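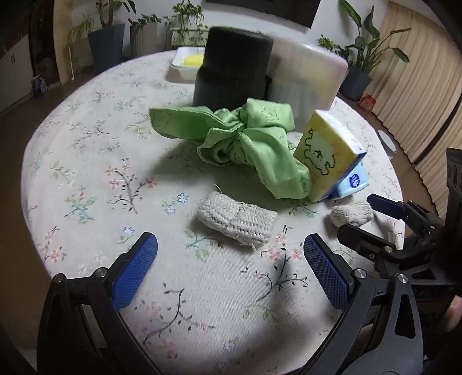 How does a robot know what to pick up?

Imagine a round table with a lot of things on it. There is a knitted pad, a crumpled green cloth, two packs of tissues and a tall black container. You could pick up the green cloth without thinking. A robot has to work it out, and the part that does the working out is called software.

Software is a list of instructions for a computer. At Prandcombe we write software for a robot program called Zodix. It has three main jobs: seeing, planning and moving.

Job one: seeing

A camera does not know what a cloth is. It gives the computer a huge grid of tiny coloured dots, called pixels. The software looks for places where the colour changes, because that is often where one thing stops and another starts.

Patterns make this harder. If a tablecloth has flowers on it, the software might take a printed flower for a real one and try to grab it. A green cloth with green flowers on it is tricky too, and when it is bunched up it has no shape the computer can look up. It will be a different shape next time.

See-through and cloudy things are another problem.
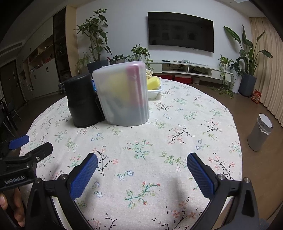

If a box has frosted sides, the colours of whatever is inside come through as a blur. The software has to decide whether a yellow patch is part of the box, inside the box or behind it. One way to find out is to look again from a different place. Things that are far away seem to shift less than things that are close.

Zodix learns by studying examples. In May we gave it 109 short recordings of hands and grippers working at tables. It got 22 objects wrong in its first test. After more practice it got 18 wrong, so we still have plenty to do.

Job two: planning

Once the software has found the cloth, it plans a path for the gripper. The path must not knock over the tall things. Our planning program is called Eze. It tries out many paths inside the computer, throws away the ones that bump into something, and keeps the shortest one left.

Job three: moving

The control software turns the path into small orders for the motors, such as "close the fingers a little more". After each order it checks where the fingers are and corrects any mistake. You do the same when you carry a full cup.

Words to know

Pixel: one tiny dot of colour in a picture.
Gripper: a tool with fingers for holding things.
Path: the route the gripper takes through the air.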